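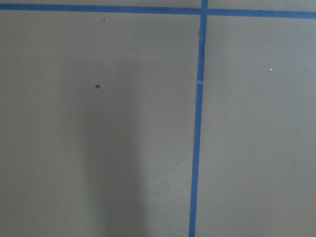
図3　手首カメラから見た作業面

4.2 教示データの収集手順

教示は、操作者がアームを直接持って動かす方式(以下、直接教示)と、手元のリーダー装置で離れた位置から動かす方式(以下、遠隔教示)の二通りで行った。課題はどちらも同じで、つまんだ部品を指定の区画へ運び、目標点の上で放すというものである。作業面の区画は青い養生テープで仕切り、目標点は面に直接、小さな×印で記した(図3)。テープの縁には毛羽立ったように見える箇所があるが、区画の境界は幅をもった帯として扱い、成否の判定には縁の細かな形を用いていない。判定の基準は、放した部品の中心と×印の中心との距離とした。

直接教示では、アームを重力補償モードに置き、操作者が手首の近くを片手で支えて動かした。グリッパの開閉は足元のペダルに割り当てた。予備試行では開閉ボタンを手首側面に取り付けていたが、押す力が手先の位置に現れ、放す直前の軌道に小さな折れが残ったため、本試行ではペダルに改めた。操作者には、手首カメラと作業面のあいだに手を入れないこと、また関節可動域の端に近い姿勢を長く保たないことを事前に伝えた。

遠隔教示では、Urnonのリーダー装置を用いた。操作者は作業台に背を向けて座り、手首カメラと俯瞰カメラの映像のみを見て操作した。台を直接見ることを許すと、学習時に方策へ与えられない情報に操作者が頼ることになる。この条件は直接教示には課せないので、二つの方式の差には、入力装置の違いに加えて視覚条件の違いも含まれる。この点は5.3節で改めて論じる。

参加した操作者は10名で、うち遠隔操作の経験をもつ者は3名であった。各操作者は本試行の前に17分間の練習を行い、練習中のデータは学習に用いなかった。方式の順序は操作者ごとに入れ替えた。収集した教示のうち、通信の途切れがあったもの、部品を途中で落としたもの、開始姿勢が規定から外れていたものを除き、残った530件を以降の解析に用いた。落とした後に拾い直して課題を終えた教示も除外している。拾い直しを含む軌道は回復動作の学習に有用と考えられるが、件数が方式間で大きく偏っており、比較を難しくするためである。

関節角、グリッパ開度および映像は、いずれも20 Hzで記録した。時刻合わせには記録用計算機の時計を用い、映像の遅れは試行日の最初に点滅光源を撮影して求めた。直接教示ではアームが受動的に動くため、指令値が存在しない。そこで、次の時刻に計測された関節角をその時刻の行動とみなした。遠隔教示ではリーダー側の関節角を行動とした。後者では追従遅れの分だけ行動と状態の差が大きくなるが、補正は加えていない。

4.3 作業面の管理

8月に行った予備試行では、×印の位置が試行日によってわずかに異なっていた。面を拭いた際に印が薄れ、描き直していたことによる。本試行では金属製の型板を台の角に当てて印を描き、描き直した日には俯瞰カメラの外部パラメータも推定し直した。テープは剥がれが広がるまで貼り替えないこととした。貼り替えのたびに区画の見え方が変わり、同じ操作者のデータの中に不要な差が生じるためである。

手首カメラの映像では、影の扱いも問題になった。柔らかい影が区画の中に落ちると面の明るさがゆるやかに変わり、×印の周囲との明暗差も場所によって変化する。図3では、×印の高さのあたりから下に向かって影が帯状に延びており、テープの右側の区画にはかかっていない。影を消すための追加照明も検討したが、Tumthorpeの実験室とSkivaventの実験室とで照明条件を揃えることが難しく、影を残したまま学習し、明度のランダム化で対応した。ランダム化の幅は付録Bに示す。

面上の微細な白い点や黒い点については、収集中に特別な処理をしていない。×印の検出は教示の評価のみに用い、方策の入力には含めていないため、これらの点を印と取り違えても学習データそのものには影響しない。評価時の誤検出は、型板から求めた印の既知位置と照合して取り除いた。照合で棄却された検出は、著者の一人であるBrândușa Ciobanuが映像を見て確認した。

4.4 教示の区間分割

各教示は、接近、把持、搬送、解放の4区間に分割した。境界はグリッパ開度の変化と手先速度の極小点から自動で求め、Văduvaの注釈ツール上で目視により修正した。修正が最も多かったのは搬送と解放の境界である。直接教示では、操作者が目標点の上で手を止めずに部品を放すことがあり、速度の極小点が明瞭に現れない。この場合はグリッパが開き始めた時刻を境界とした。遠隔教示では逆に、目標点の上で小さな往復を繰り返す例が多く見られたため、最後の極小点を採用した。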